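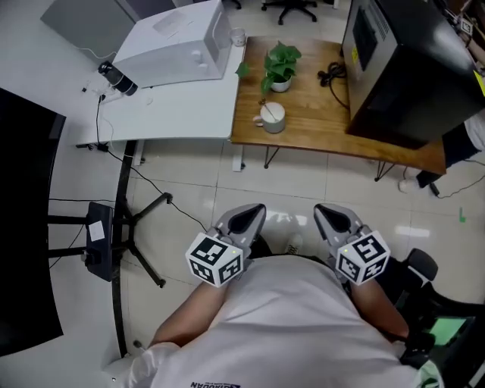 Natholm Opens Its Doors to Visitors for a Day of Robotics Demonstrations

Natholm received members of the public on 3 Oct 2025 for its fall open day, which gave visitors a chance to meet staff and learn how people teach robots to handle household objects. Kelly Stockdale, who directs the training program, spoke with us in the afternoon between two demonstrations.

Ms. Stockdale said that the program depends on people working with hand-held grippers. "A person picks up a cup or folds a towel with the grippers, and we record the motion," she said. "The robot learns from that record. Our staff had completed 2,080 recordings by the end of September, and 1,891 of them passed review."

Asked what happened to the others, she said that most had been set aside when the markers on the grippers could not be followed for the full length of the task. "We would sooner lose a recording than teach from a poor one," she said.

Dwight Ouellet, who leads the demonstrations, said that new operators train for nine days before their work is counted. The first three are spent seated, learning to open and close the grippers evenly. "People expect it to feel like using their own fingers," Mr. Ouellet said. "It feels closer to using kitchen tongs, and they have to slow down."

Visitors asked most often about jobs. Mr. Ouellet said that Natholm trains its operators on site and does not require a technical degree. Ms. Stockdale added that the next stage of the program, known as Drarico, will move from single objects to longer tasks such as setting a table.

"We have a great deal of work to do before then," she said. Requests for group visits may be made through the Natholm front office.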